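Print this page | E-mail this page

Land Navigation at Vornberg: Notes on the Reserve Course

8/17/20

The reserve company completed its land navigation course at the Vornberg training area this weekend. As one of the two assistant instructors, I have set down some remarks on this blog for those who will attend the December course.

Candidates were issued a map, a protractor and a lensatic compass. Each was required to find four points on foot and return to the start within the time allowed. Pace counts were established beforehand on a level track of 800 metres. Several candidates neglected to adjust their count for the slope above the Rular stream and overshot their second point in consequence.

The pass mark was 80. Officer Cadet Halima Tijani received 81 and was commended by Captain Nathalie Lévesque for her route cards, which were legible and complete. Sergeant Serpil Tokgöz supervised the night phase, during which red torches only were permitted.

We use cookies to improve your visit. By continuing to read, you accept our use of cookies.

Candidates are reminded that maps must be folded before departure and that declination must be applied to every bearing. Requests for a retest should be sent to Lieutenant Ilgın Sezer in writing within 30 days.
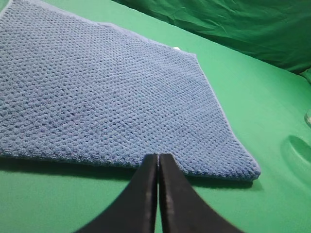
May a candidate use a personal GPS watch on the December course?

Watches with satellite positioning must be handed in at the start point and will be returned after the final debrief. A plain wristwatch may be worn throughout.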